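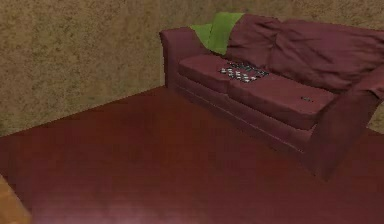
How much notice do I have to give before moving out?
We need 62 days' written notice, counted from the day your letter or email reaches the office. If you are on a rolling agreement, the notice can start on any day of the month. If you are on a fixed agreement, it can't end before the last day of the term unless you have a break clause.

Where do I send my notice?
Use the notice form in your tenant account, or send a letter to the Ghorbani Lettings office in Mustport. A phone call or a text message is not enough. You will get a reply confirming your move-out date. If you haven't heard from us after three working days, call the office and ask.

There are two of us on the agreement and only one is leaving. What happens?
Notice from one joint tenant doesn't end the agreement for the other. The person staying can apply to keep the home alone or bring in a replacement. Either way we run an income check, and both of you sign a change form. Until that form is signed, you are both responsible for the full rent.

Can I leave early if I find someone to take over?
Often, yes. The new tenant has to pass the usual checks and start on the day you leave. The transfer fee is $80, and it is due when the new agreement is signed.
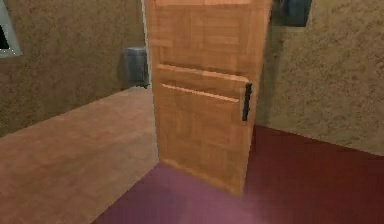

Interior door, open

Do I have to be there for the move-out inspection?
You don't have to be, but we recommend it. You can point out things that were already on your move-in report, and you get a copy of the inspector's notes before you leave. Inspections at Pirkholm Court are done in the morning. All other buildings can choose morning or afternoon.

What counts as normal wear?
Faded paint, light marks on floors, small nail holes and worn carpet in walkways are normal wear, and we don't charge for them. Burns, broken fittings, large holes in walls and pet damage are not. If you painted a room without asking, it has to go back to the original color.

How clean does the place have to be?
As clean as it was on your move-in report. Most deductions are for ovens, bathroom limescale and things left behind. If we have to book cleaners, the standard charge is $300 for a one-bedroom home and $360 for anything larger. You will be sent the invoice.

Can I leave furniture behind?
Only if the incoming tenant has agreed in writing and we have a copy. Anything else is treated as left behind, and removal comes out of your deposit. The city picks up large items from the curb, but you have to book it yourself, and October slots fill early with students moving. 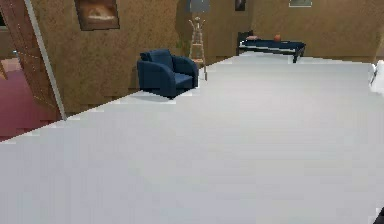
The same rule covers sheds, balconies and basement storage. Check these before you hand in your keys, including any bike racks you added yourself.

When do I get my deposit back?
We send you a statement after the inspection, and the refund follows once you accept it. Please make sure your bank details are up to date in your account. We can't pay a deposit to someone who isn't named on the agreement.

What if I disagree with a deduction?
Reply to the statement and say which items you disagree with. Attach photos or receipts if you have them. We will refund the part that isn't in dispute while we look at the rest.

Who reads the meters?
You do, on the day you leave. Send the readings to your energy supplier and enter them on the move-out form. Homes in the Amia building have shared heating, so only the electric meter applies there.

Where do I return my keys?
Bring every set to the front desk, including mailbox and storage keys. Rent is charged until all of them are back. There is a drop box by the side entrance for after hours, and keys left in it count as returned the next working day.

Last updated 25th February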